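# Chapter 6: Where Does Our Rubbish Go?

Pick up something you threw out yesterday. You can't, of course – it's in the bin, or on a truck, or already under a metre of dirt at the edge of town. Most of us stop thinking about an object at the moment we let go of it. This chapter starts at exactly that moment, and I hope that by the end of it you'll find your kitchen bin one of the more interesting things in the house!

We'll begin small, with two bits of waste you could find in almost any home: a crumpled sheet of aluminium foil and a ball of brown paper.

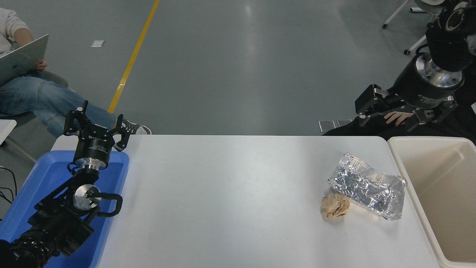

*Figures 6.1 and 6.2 Crumpled foil and brown paper on a white table.*
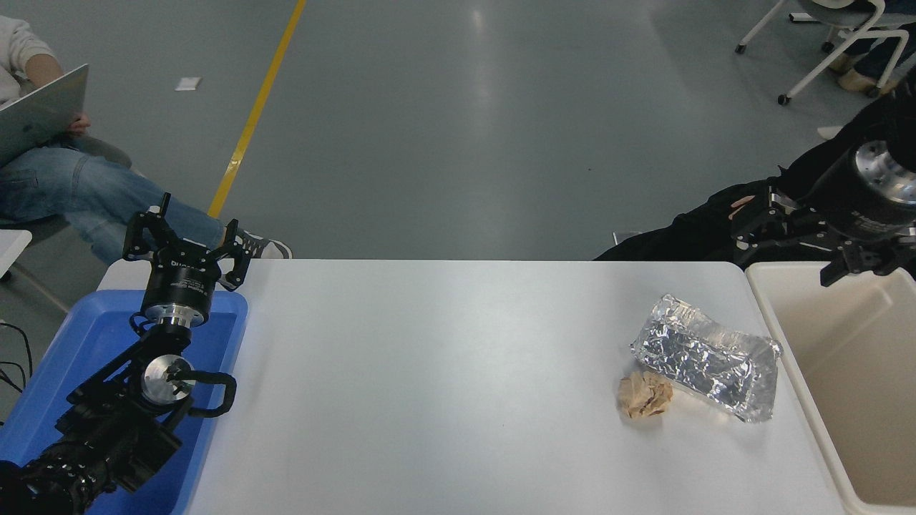 ## 6.1 Two materials, two histories

Foil and paper often get thrown away together, and both can be squashed in one hand. Their pasts could hardly be more different.

The foil began as a reddish rock called bauxite, which is dug up in huge amounts in Australia. The rock is crushed and treated with hot caustic soda to get a white powder, alumina. The alumina is then dissolved in a bath of molten salts and a very strong electric current is passed through it, and that is the step that frees the metal. It takes so much power that smelters are usually built close to a big, steady source of electricity. Finally the metal is rolled, over and over, until it's thinner than a human hair.

Brown paper began as a tree. Wood chips are cooked with chemicals that dissolve lignin, the natural glue that holds wood fibres together. What's left is a soupy pulp of loose fibres, which is spread on a moving mesh, drained, pressed and dried. The brown colour is simply what you get when the pulp isn't bleached. Look at a torn edge with a hand lens and you'll see the fibres sticking out like the ends of a frayed rope.

Now think about what happens when each one is crumpled. Foil stays where you put it. Metals are made of atoms packed in a regular pattern, and when you bend a thin sheet, layers of atoms slide past each other and stay slid. Paper creases too, but it springs back a bit, and if you listen closely after you've scrunched it you may hear it crackle as it relaxes. Try this now if you have some handy – it takes ten seconds and it's strangely satisfying.

> **Try it: the scrunch test**
>
> Collect a few clean wrappers from home: chip packets, foil, lolly wrappers, the lid from a yoghurt tub. Scrunch each one in your fist, then open your hand and watch.
>
> 1. Which ones stay in a ball?
> 2. Which ones open up again?
> 3. Sort them into two piles, then look at each pile for anything that surprised you.
>
> A shiny chip packet usually springs open. It is mostly plastic, with a coating of aluminium far too thin to hold a fold. Real foil stays scrunched.

## 6.2 The town of Tallholm

Throughout this chapter we'll keep coming back to one place. Tallholm is a river town of 787 households, with a dairy factory, two schools, a main street and a tip out past the showground. It's small enough that we can follow its waste from start to finish, and ordinary enough that you'll recognise nearly everything in it.

For a long time Tallholm had one bin per house and one hole in the ground. Everything went in together: potato peelings, paint tins, newspapers, nappies, broken toasters. When the first hole was full, the council dug a second one beside it. The second hole was meant to last a generation, and it filled up much sooner than that.

So the council ran a bin audit, and bin audits are wonderful things. People in gloves and overalls tip out the contents of a sample of bins, sort them by hand and weigh each pile. In Tallholm they opened 74 bins from streets all over town. Food and garden scraps made the heaviest pile by a long way. Paper and cardboard came second. Metal was a small pile, but a valuable one.

After the audit every house was given a second bin for recycling and, a year later, a third for food and garden scraps. The scraps go to a composting yard at Dauda, a short drive upriver, where they're shredded, piled in long rows called windrows and turned until they become dark, crumbly compost. The recycling goes further, to a sorting centre at Tular. We'll visit both in this chapter.

## 6.3 Why sorting matters

Imagine you've been handed a bucket in which someone has mixed sand, salt and iron filings, and asked to separate them. How would you start?

Perhaps you'd use a magnet to pull out the iron. Then you might add water to dissolve the salt, pour the mixture through a filter to catch the sand, and let the water evaporate to get the salt back. Each step makes use of a **property**, something one material does and the others don't.

A sorting centre works in the same way on a much bigger bucket. At Tular, 3,000 kilograms of mixed recycling can come through the doors before morning tea, and almost every stage on the line uses a property you've already met in earlier chapters:

- **Size.** Large sheets of cardboard ride over the top of spinning discs while smaller items fall through the gaps.
- **Shape.** Flat things such as paper travel up a sloping belt, and round things such as bottles roll back down.
- **Magnetism.** Steel cans are lifted away by a magnet hung over the belt.
- **Conductivity.** Aluminium isn't attracted to an ordinary magnet, but a fast-changing magnetic field makes electric currents swirl inside it, and these push it off the end of the belt in a neat little leap. (I could watch this one all day!)
- **Light.** Different plastics reflect infrared light differently, so a sensor can tell them apart and trigger a puff of air.

Here's where crumpling comes back into the story. A single flat sheet of foil is light and thin, and it can travel with the paper by mistake. A tight ball of foil about the size of a fist behaves more like a can, and has a far better chance of ending up with the other aluminium. That's why many councils ask people to save their clean foil and squash it into one big ball. Paper is the other way around. Small, tight wads can slip through the screens and be lost, so flat is usually better. Rules differ from place to place, so check your own council's list before you change what you do at home.

## 6.4 Can it go around again?

Aluminium can be melted and recast again and again with very little change to the metal, and doing so uses only a small fraction of the energy needed to make it from bauxite. The foil around tonight's baked potatoes could come back as part of a drink can or a bike frame.

Paper is different. Each time it's pulped, the fibres get shorter and weaker. A good office sheet may come back as newspaper, then as an egg carton, and after several trips the fibres are too short to hold together. Even then it isn't useless, and this is where the yard at Dauda comes in, for plain brown paper breaks down nicely in a compost heap along with the apple cores.

Then there's contamination. A pizza box soaked with grease can't easily become new paper, as oil and pulp don't mix well. Foil caked with cheese may be rejected too. A quick wipe helps.

## 6.5 What you'll learn in this chapter

By the time you reach the review questions you should be able to:

- describe how the properties of a material affect the way it can be sorted
- compare the life cycles of a metal and a plant-based material
- plan and carry out a safe waste audit
- use data from an audit to suggest a change at home or at school

You'll need your science journal, a kitchen scale, a hand lens and a pair of washable gloves. For Investigation 6A you'll also need a strip of plain brown paper, a strip of foil and a jar of damp soil. Set this one up early. It runs for 100 days, so classes that bury their strips late in the year may be digging them up again after the December holidays.

### Words to know

**Alumina** – a white powder refined from bauxite; the raw material for making aluminium.

**Contamination** – unwanted material mixed in with recycling or compost.

**Lignin** – the substance that binds fibres together in wood.

**Windrow** – a long, low pile of composting material that is turned regularly.

### Before you read on

Write down the last five things you threw away. Next to each, write what it was made of and which bin it went into. Put a question mark beside any you weren't sure about and leave some space underneath – you'll be coming back to this list in Section 6.8, when we follow the truck out of Tallholm.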